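Pretwood library to lend out gift wrap, expects some of it back

Sunday, January 2, 2022

The Pretwood Public Library, which already lends books, cake pans and a telescope with a very long waiting list, will start lending gift wrap in February.

The library calls it the Wrap Shelf. Cardholders will be able to check out fabric squares, reusable boxes and drawstring bags for up to 34 days, give somebody a present in them, and then perform the delicate social task of asking for the packaging back.

That last step is where skeptics expect trouble. A similar shelf in nearby Uradden opened with 600 pieces and has become, by the town's own account, a somewhat smaller shelf. The Uradden branch now includes a printed card with each item explaining that the bag is on loan. Staff there say the card helps, though several have been returned without the bag.

Pretwood's version is paid for by Ayele Paper & Ribbon, the downtown stationery shop, which might seem an odd sponsor for a plan to make people buy less paper. The shop says it doesn't mind. Its view is that people who borrow a box will still need a tag, a card and a bow, and that the bow is where the money is anyway.

There will also be plain paper for those who can't bring themselves to hand a relative a library book bag with a sweater in it. Patrons may cut what they need from a roll by the copy machine and decorate it on site. The library would like it known that the roll is for presents. It is not for covering patio furniture, a point the draft rules make twice.

Late fees will not be charged, in keeping with the library's policy on everything else. Borrowers with 2 overdue items will simply be unable to take out more until those come home. Glitter is banned outright. The rules give it a paragraph of its own, in a noticeably firmer tone than the rest.
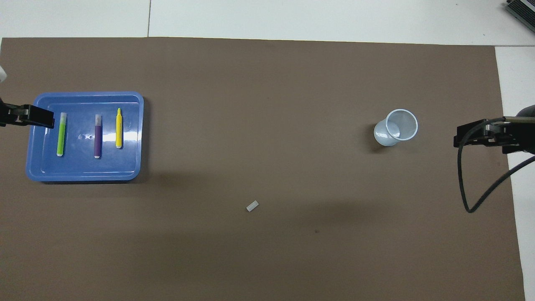 Do you need a Pretwood address to borrow from the Wrap Shelf? Any valid library card from the county system will work, including cards issued in Uradden, provided there are no wrapping items already overdue on the account.

The shelf will sit next to the large-print mysteries, in the spot left by the old Zirnotov microfilm reader. The reader went into storage last fall after a long retirement during which it was mainly used to hold coats.

Donations of clean fabric and sturdy boxes are being accepted at the front desk during regular hours. Used tissue paper is not wanted – the library has plenty, and would be glad to give you some.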